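Why Wood Has Lines In It

Look at a table, a shelf or a door. If it is made of wood, you will probably find lines running across it. Some are straight. Some bend and wave. Together, these lines are called the grain.

Nobody has to draw the grain. It grew inside the tree.

How the lines get there

A tree gets thicker by adding new wood just under its bark. In places with warm summers and cold winters, it does not grow at the same speed all year. In spring it grows fast, and the new wood is usually pale. Later in the summer it slows down, and the new wood is harder and often darker. By December the tree is resting and hardly growing at all.

One pale layer and one dark layer make one year. If you cut straight across a trunk, you see the layers as rings. A trunk with 20 rings has been growing for 20 years at the place where it was cut.

From rings to stripes

So why does a tabletop have stripes and not rings? It depends on which way the saw goes.

When a log is cut into boards, the saw runs along its length. The layers are still there, but now you are looking at them from the side. Think of a rolled-up towel. From the end you see a spiral. If you could slice it from one end to the other, you would see long lines.

Trees are not perfect tubes, though. They lean, they get wider near the ground, and they grow around their own branches. When a flat cut goes through a layer that bends, the line on the board bends too. A knot is the place where a branch joined the trunk, and the grain curves around it like water around a stone.

Colors of grain

Pine is often yellow with darker orange lines. Walnut is dark brown. Oak can be tan, and it sometimes looks a little gray after years in the sun and rain. People also change the color with stain, a colored liquid that soaks into the wood -- or sits in the tiny holes on top.

Wood-look surfaces

Some tables and floors have grain printed on them. A picture of wood is stuck to a board and covered with a clear, hard layer. To find out which kind you have, look at the edge. On a solid board, the lines carry on over the side. On a printed one, they often stop or do not match up.

Pale bands and darker ones often take turns across a surface, and the lines between them can be wavy.

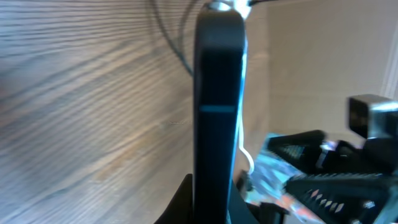
Marinho writes: We tried the edge test on our kitchen table and the lines went right over the side. My sister's desk failed. Her lines stopped at the corner, and the same wavy bit shows up twice on top. Does that mean it is printed?

It very likely does. A printed pattern repeats, and two places on a real board are almost never exactly the same.

Try it yourself

You need thin paper and a crayon with the wrapper off. Find some bare, rough wood, such as an old fence board. Hold the paper flat and rub the side of the crayon over it gently. The harder lines stand up a little, so they come out darker on the paper. Smooth, shiny furniture will not work well, and you should ask before you try it on anything indoors.

Words to know

Grain: the pattern of lines in wood.
Knot: the place where a branch grew out of the trunk.
Stain: a liquid that changes the color of wood.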